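Derkaler opens Lallar handling lab to visitors

6/8/26

Derkaler held an open day at its Lallar site, with 291 visitors admitted in groups of 20. The program covered food handling by robot arm, with a bench demonstration repeated through the day and a short talk on gripper selection.

The demonstration used a single arm with a wrist camera, working over a plain white table. Visitors followed the wrist view on a monitor beside the safety line. Items were laid directly on the tabletop, with no tray or fixture to hold them in position. Staff explained that soft and ridged food items are difficult to grasp because the contact area changes with every small rotation, and because closing force has to stay low enough to avoid breakage. The finger design is a tapered, dark, matte type with a rounded tip.
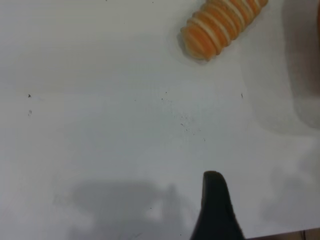 Placement and containers

The second part of the session dealt with containers. Derkaler runs its placement trials with open baskets, which present the arm with a raised rim on all sides. A woven basket adds a further difficulty for depth sensing, as gaps in the weave return mixed readings from the wall and from whatever lies behind it. The planner therefore treats the rim as a solid boundary and keeps a clearance of 10 mm on approach.

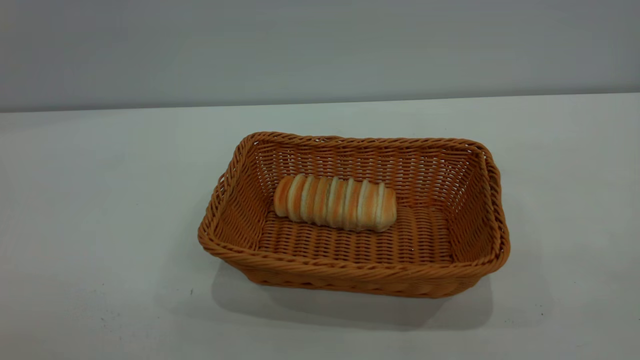
Woven basket with a single item on the basket floor.

Control software for the bench is supplied by Zilley. The current release logs each attempt with camera data from the wrist and from a fixed position, and the logs are reviewed at the end of each shift. Each visitor group was shown one logged attempt in playback before moving on to the talk.

Derkaler began the trials in June with 28 test items, mostly baked goods. Menzies, which packs bakery products for retail, will receive the results. A second open day is planned at the same site. Registration will be handled through the Lallar front desk.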